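Notebook, October, Wednesday, started 7:40 in the morning

Prep for the remote operation screening evening. Kulap wants the running notes in one place so whoever opens the room can follow them. Projector test passed, sound is still too quiet at the back. Stills pasted in below, then notes. 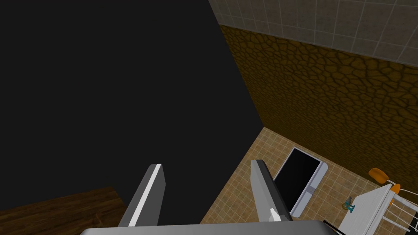
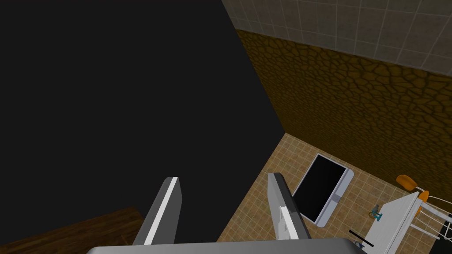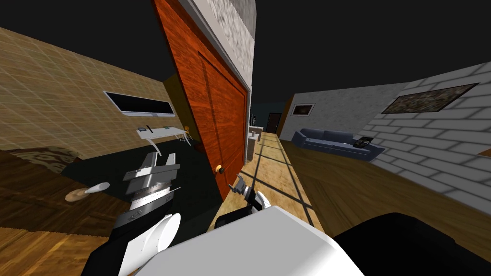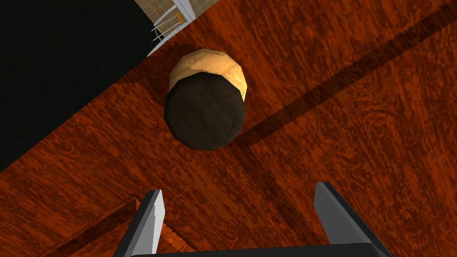

All rendered.

Watched the rough cut of the Alden documentary again last night, the one on remote operators and what the screen does to them. Second viewing was better than the first. The middle section, where the former operator talks about his shifts, is still the strongest part, and the section on procurement still drags. Something I had missed: the filmmaker never shows the control room and the target footage in the same shot. You get a face lit by monitors, then a cut, then gray terrain. Mawar thinks this is a budget matter. I think it is a choice, and I want to ask about it in the discussion. It also made me look harder at how much a viewpoint tells you about distance. In the first still above, the two fingers are spread wide with a tiled floor far below them, and the eye reads the drop straight away even though nothing in it is real. The documentary's terrain footage has no tool in the foreground and I could not judge height at all. I would like to put that to the audience before the film and see if they notice it themselves.

Running order as it stands:

Doors, then a short introduction from Mawar. No slides.
Film, first half.
Break. Keep it short, people wander off.
Film, second half.
Discussion, Kulap chairing. I take notes.

The Reltlow hall seats 81. We have the small room next to it as overflow, but the sound feed doesn't reach, so I would sooner close the list than use it. Kulap disagrees. Left open.

Reading for the discussion

Went through the Gavrilă interviews, the typed version. It runs to 1057 numbered paragraphs and the index is bad. Useful parts so far:

The early paragraphs on training. Operators describe the simulator as harder than the job, with more happening per hour. Several say the boredom was what they were not ready for. This goes against the usual line that the work is like a computer game. A game that was this slow would not sell.

The part on handover between shifts. One crew watches a house for days, then goes home and gets a two-sentence note on what happened afterward, or no note. I had expected the interviews to be mostly about the moment of firing. They are mostly about waiting and paperwork.

The long exchange on who counts as having decided. The interviewer keeps asking for a single person and the operator keeps giving a list. I don't think he is dodging. He draws the chain on paper at one point and the transcript only says "draws," with no copy of the sketch. Ask the archive if it was kept.

Have not finished the last third. Mawar has it marked up and says the material on automatic target selection starts there. She is doubtful about some of it, as the man interviewed had left before the software he is describing was in use.

Points I want in the discussion, in no order

What we mean by automatic. The film uses the word for at least two different things, a machine that holds its own course and a machine that picks what to shoot at. The narration slides between them. An audience that comes in worried will hear the second every time.

The game comparison. It's a good hook and the poster uses it. My trouble is that it lets the rest of us off, as if the harm came from the shape of the controller. Kulap says leave it on the poster and argue with it in the room. Agreed.

The scene with the ethics adviser. He speaks well and is given four minutes with no interruption. The designers get chopped into short clips. I'd like someone to say so out loud. If no one in the audience does, I will.

Land and sea systems hardly appear. It is nearly all aircraft. Fair enough for one film, but the introduction should mention it.

Practical

Prudbridge are lending two microphones. One has a loose battery cover, tape it before the doors open.

Subtitle file is out of step after the break. Mawar shifted it by 2 seconds and it looked right on her laptop. Check it on the hall machine, which has played files differently before.

Handout: one side only. Film credits, the reading list, and the three paragraphs from the interviews that Kulap picked. She wants the paragraph numbers left in so people can find them. Yes.

Asked the hall if we can dim the side lights separately. They can't be. All on or all off, and the discussion needs at least some light, so all on after the credits.

11:15. Sound at the back fixed, it was the wall panel and not the amplifier. Wrote the setting on the inside of the cupboard door.

Still to do: finish the last third of the interviews, write to the archive about the sketch, settle the overflow room with Kulap, print handouts.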